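Overflow hole smells. Yes, I cleaned the drain.

flurkden_6
Bathroom sink, white, came with the house. It smells like a pond. Pulled the stopper, snaked the drain, removed something I'd rather not discuss. Still smells. I now suspect the overflow. Does anyone clean theirs, or do we all just die?

Bashir
Baking soda down the overflow, then vinegar, wait 14 minutes. Done.

Cekia
Bashir, that's a science fair volcano. It fizzes and everybody feels better. Get a bottle brush, the skinny kind, and dish soap.

Bashir
My volcano has worked since April, thanks.

jarno314
Brush won't make the bend on most of them. Put a funnel in the hole and pour hot water from the tap, slowly. Not boiling unless you enjoy shopping for sinks.

flurkden_6
Does the little cover come off? Mine has three spokes and looks smug.

Cekia
Usually it's a press fit. Butter knife, gently. Put a towel in the basin first so you don't chip anything.

jarno314
Or leave it alone. Those plastic rims get brittle, and then you're on your fourth trip to the hardware store for a part that costs less than the gas.

Cekia
You can't scrub what you can't reach, Jarno.

flurkden_6
Going in with the funnel first, then the knife if it comes to that. Same style as mine, white rim, right under the faucet:

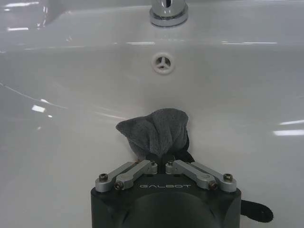 Cletus Thibodeaux
Funnel's fine, but do it more than once. I run mine every 6 weeks and the pond stays outside. Bashir can keep his volcano.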